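Workshop notebook, entry 108
Footwear storage, changing area
July, opened 9.20 am

Purpose of this entry: to record the current arrangement of the shoe rack in the changing area, the fixings used, and the points still to be settled before the second rack is ordered. Earlier notes on the benches and coat hooks are in entry 97 and are not repeated.

Background. Staff and visitors change out of street shoes before entering the clean side of the workshop. Until last month the house slides were kept in a plastic tub beside the door. Pairs were regularly separated, and people were seen tipping the tub out to find a match. The tub has been withdrawn and is to go back to general stores, bin 321.

Rack. Supplied by Lostilach as a flat pack, order number 3019. Freestanding, two black metal side frames, two wooden shelves. Assembly took one person 20 minutes with the hex key provided. The instruction sheet shows the upper shelf going on first. We found it easier to fit the lower shelf loosely, stand the unit upright, fit the upper shelf and then tighten everything in turn. One bolt in the bag had a damaged thread and was replaced from our own stock. The replacement has a slightly larger head but seats properly.

The floor near the door falls toward the drain, and the rack rocked when first set down. A thin rubber pad under one foot corrected this. The pad should be checked whenever the floor is washed, as it may shift.

Arrangement. Two colours of slide are in use. Cream is for visitors and grey is for staff. Visitors' slides go on the upper shelf, where a person who has not been here before will find them without bending. Staff slides go on the lower shelf, in pairs. Pairs are to be set side by side and pushed up to the end of the shelf before a new place is started, so that free space stays in one piece. 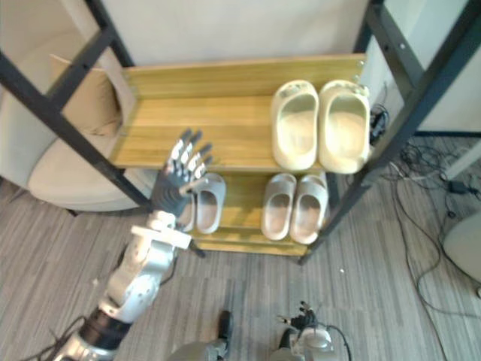

Modirix Fit-out and Furnishings Group

The cream pair is at the right end of the upper shelf, hard up against the side frame, and the rest of that shelf is clear. Grey slides are at both ends of the lower shelf. Under the rule above, the left-hand ones should be moved across to join the pair on the right. It is a small matter, but the rule is easier to keep if it is followed from the first week. A label on the shelf edge has been suggested. The writer would prefer to wait and see whether one is needed.

Observations on the shelves. The upper board has a raised lip along one long edge. It should stop a slide from being pushed off on that side, but it also gives grit somewhere to collect. A dry brush reached into the corner without difficulty. A damp cloth left a line of dirt along the join and had to be followed with the brush in any case. Brush first, then wipe — this has been added to the weekly cleaning sheet.

The slides are one-piece moulded and are washed in the utility sink with ordinary dish soap. They are to be dried fully before going back on the rack. The finish on the wood has not been tested against standing water, and we have no spare boards. Drumby has been asked for a price on two replacement shelves and on drip trays to suit. No reply at the time of writing.

Height. The thick soles make these slides taller than the thin ones trialled in the spring. Anyone proposing a third shelf should measure with the present slides and leave room for a hand above them. The Engelbrecht unit in the upstairs corridor has closer shelves and is awkward to use for this reason.

Outstanding
Move the left-hand grey slides along to the right.
Go over all bolts again after two weeks of use.
Return the tub to bin 321.
Ask the front desk how many visitors' pairs are wanted, and in what sizes.
Decide on the second rack once the Drumby price is in. If it is approved, it should stand on the wall opposite — the door swing rules out the near side.

Entry closed 11.40 am.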